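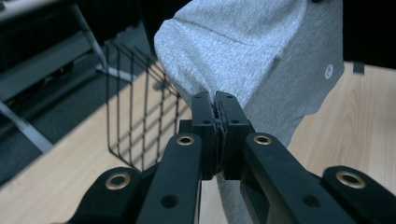 3.2 Folding of grey knitwear

Soft knitted garments were the most difficult for our participants. The heathered grey cloth does not hold a crease, and a thin fold must be pinched before the rest can be laid down.

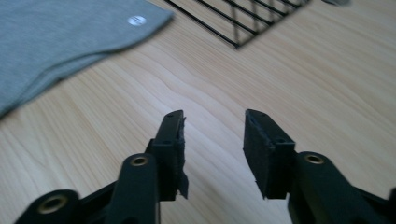
For this reason we asked each household to fold on a bare table and to keep the thicker edge toward the centre. Hoàng and Kuusk coded 100 folds separately; they disagreed on five — all of them sleeves.

Figure 2. Grey knit fabric, folded, on a pale wooden tabletop beside a black wire rack.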